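**Ticket 330: vanity table, mirror and drawer**
Opened by: Griet Mertens
Assigned to: Brayden Leclerc
Item: white vanity, Rokis range, supplied by Van Beek
Status: open, waiting for parts

**Griet, 15 November 2018**
The drawer in the white vanity sticks when you pull it. It comes out a short way, stops, and then jumps the rest. The mirror also tips forward if the table is knocked. We have had the table since May and neither fault was there at the start. Nothing has been spilt in the drawer as far as I know.

**Brayden**
Thanks. Please try these before I come over:

1. Take everything out of the drawer and run it empty.
2. Check the knob. If it turns in your hand, tighten the screw from inside.
3. Wipe the runners with a dry cloth. No oil or polish.
4. Put a level on the table top, front to back and side to side.

Can you also send something that shows the drawer side and the mirror?

**Griet**
Steps 1 to 3 done. The knob was slightly slack and is now tight. The drawer still catches at the same point. I don't have a level. Pictures attached.

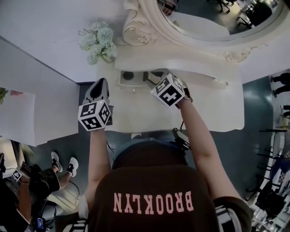
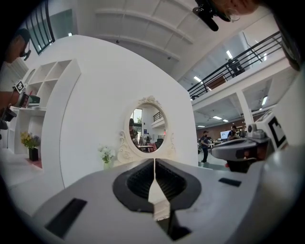 *Vanity mirror: oval, in its white carved surround.*

**Brayden**
Got them, thank you. The carved surround is the one I expected, so the Bikis bracket should fit. I can't judge the fixings from these, they will have to be checked on site. Please take the flowers off the top before my visit, as the mirror will need to come away from the table.

**Brayden, after visit**
- Table was 12 mm lower at the left front foot. Packed and rechecked, now level.
- Drawer better but still catches. Left runner is bent near the back stop. Not repairable.
- Mirror: one of the two lower screws had stripped its hole. Filled and refitted, holding for now. Bracket still needed.
- Ordered through Trullance: one pair of runners, one Bikis bracket.

**Griet**
Mirror feels firmer. We are leaving the drawer shut until the runners arrive. Should we keep the old ones for Van Beek?

**Brayden**
Yes please, both of them, with the screws in a bag. I will add the delivery date to this ticket when Trullance confirm it.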